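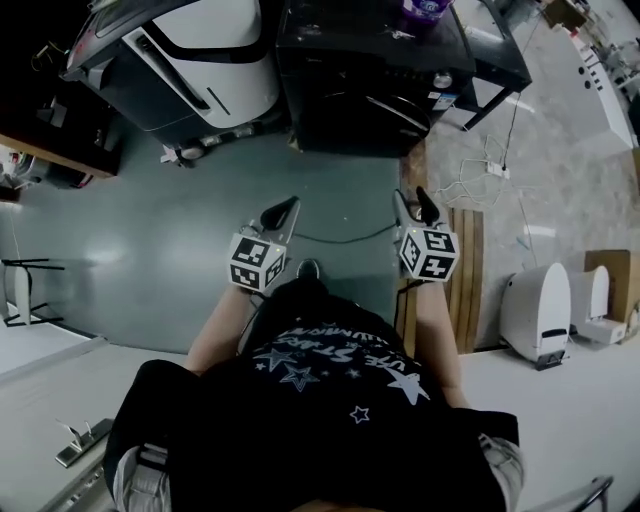
Black T-shirt with white stars, light gray trousers.

Lurnow upper arm blood pressure monitor - my review after some months
By Unnur Ladefoged, 1/5/25

My doctor asked me to measure at home, two times in the morning and two times in the evening, so I needed a monitor which I can use alone. I bought the Lurnow from the web shop Prosholm for 445 kroner. The bigger cuff was sold separately, and with it the total became 511. I think this should be written more clearly on the order page.

The cuff is stiff and it keeps its shape, so I can put it on with one hand. My old Pustus had a soft cuff that always turned around on my arm. The numbers are large and I read them without glasses. The pump is quite loud, my husband hears it from the next room.

I took it with me to the clinic in June and the nurse, Mrs. Chmielewska, compared it with theirs. The upper number was three higher on mine, the lower one was the same. She was satisfied with this, and so am I.

The memory holds 100 readings, but only for one person. If two people in the house measure, the readings get mixed - we write his on paper. The averages are hidden behind a long press on the left button, and the manual explains it only on page 36.

Batteries are included, a bag is not. I would buy it again, but I would first measure my arm and order the right cuff from the beginning.

Four stars of five.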